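From: Ebuka Igwe
To: Walden Rec Basketball list
Subject: Re: [walden-hoops] Summer league schedule, gym, and the shot clock question

On Monday, Bülent Güler wrote:

> All,
>
> The school has confirmed the Horham gym for July but only the
> small side. The big side is getting its floor refinished. So we
> have one court, not two, and 3 evenings a week to fit everybody in.
>
> I'd like to propose running 18-minute halves with a running clock,
> except the last two minutes. Also I'd like opinions on whether we
> bother with the shot clock this year. Last year it worked for four
> games.
>
> Bülent

Thanks for doing the asking, Bülent. I have called that school before and I know how long they keep you on hold and what the song is.

Running clock is fine with me. I'd stop it for the last two minutes only if the margin is under ten. We all sat through Brendent against Odukoya last summer, when the final two minutes of a 31-point game took longer than my commute. There were four timeouts. I still don't know what was being drawn up in them.

On the shot clock, I vote no. I say this as the person who operated it. The left-hand unit froze on 17 and stayed there through an entire second half, and Engelbert's team kept glancing at it and feeling relaxed. If somebody wants to yell "ten!" from the table when it matters, we already have Amirul, who can be heard in the parking lot.

One court does mean the late game starts at 9:15 and that the late game will be played by people with jobs. Can we rotate it? Last year Odukoya drew the late slot five times and their power forward fell asleep on the bench, in uniform, while technically in foul trouble. I'd rather we made up the rotation now and stuck it on the list than haggled over it week to week. I'm happy to draft it.

Money, briefly. The gym is $72 an evening for the small side. I have $367 left over from the spring, and the new balls and the scorebook will take $254 of that before we start. So team fees need to come in before the first tip and not, as is traditional, at the end-of-season cookout between the burgers and the arguing about the all-star team.

Pinnies next. Abimbola wants everyone to go reversible so we can quit carrying the bag. I'm for it, mostly because I'm the one with the bag. We'd settle on orange for whoever is listed second on the schedule.

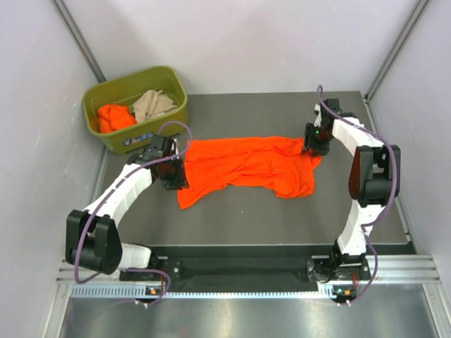
Orange cloth on the gray work surface, two arms on the job.

If your team already owns shirts in a color that is not orange and not white, you can keep wearing them as long as the other side doesn't object. Please sort that out before you get to the gym. Brendent has been in "kind of a teal" for six seasons and Walden is in "more of a green," and I have personally passed the ball to the wrong one of these twice, once on a fast break.

Rosters: ten names max, and they lock after week two. Yes, Engelbert, your nephew counts as a name. He's six foot five. We noticed him.

Still open:

Who has the key to the ball closet? I gave it to Amirul in March. Amirul says he gave it to me in April. One of us is right and I've checked all my coats.

Refs. We have one lined up for every evening and need a second for the playoffs. He'd like a chair at halftime, a folding one is fine.

Bülent, if you can send the school our dates by the end of the week I'll have the late-game rotation posted the day after. Complaints to the list, please, and not to my wife at the grocery store.

Ebuka

_______________________________________________
walden-hoops mailing list
To leave the list, send a message with "unsubscribe" in the subject - in the subject, Engelbert, not the body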